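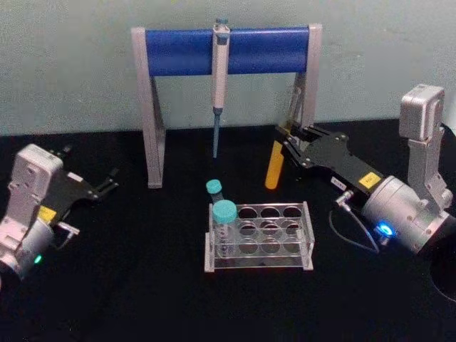

1/ Essai du kit paillasse bi-bras de Sorudent, version livrée en octobre : deux bras, pinces parallèles, table noire et licence logicielle d'un an. Testé chez Derese sur une seule tâche, le rangement de tubes en portoir. Portoir acrylique transparent de trois rangées sur quatre, tubes à bouchon turquoise dans la colonne de gauche, le reste libre. Le tube jaune est dans la pince droite, tenu légèrement de biais, fond vers la table.

2/ Protocole : 123 cycles avec les réglages d'usine, puis 236 après recalibrage. Même portoir, même éclairage. Critère de réussite : tube au fond du logement, sans reprise.

3/ Le portoir est le point dur. L'acrylique transparent renvoie des reflets sur les arêtes et la caméra de tête place parfois le bord d'un trou là où il n'y a rien. Le recalibrage corrige l'essentiel. Le manuel y consacre 3 lignes – c'est court.

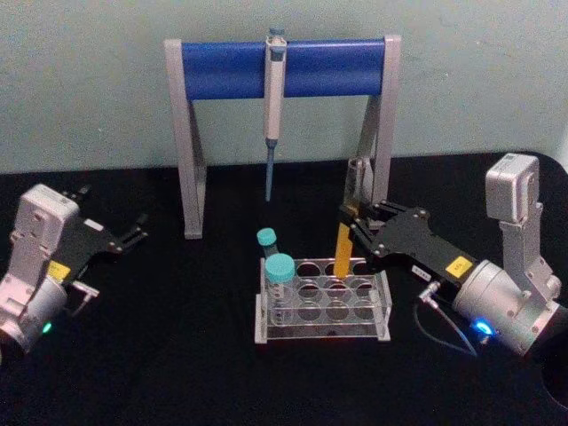 Bras droit au-dessus du portoir, bras gauche en attente, pince ouverte.

4/ La descente est lente, par choix de Sorudent. Le seuil d'effort se règle, mais uniquement depuis le fichier de configuration. Kiros Assefa a demandé un curseur dans l'interface. Réponse du support : prévu, sans date.

5/ Le voyant de chaque poignet reste lisible depuis la chaise. Le câble sous la pince forme une boucle assez ample pour que je la surveille dans les trajectoires basses. Aucun accrochage relevé.

6/ Pas testé : le pipetage. La pipette est restée sur son support pendant toute la série. Catinca Voicu prend cette partie à Firkonbridge, avec ses propres consommables.

7/ Avis provisoire : mécanique propre, documentation insuffisante, prix défendable si le second bras travaille. Pour du simple rangement, un seul suffit. Journaux bruts sur demande, format CSV.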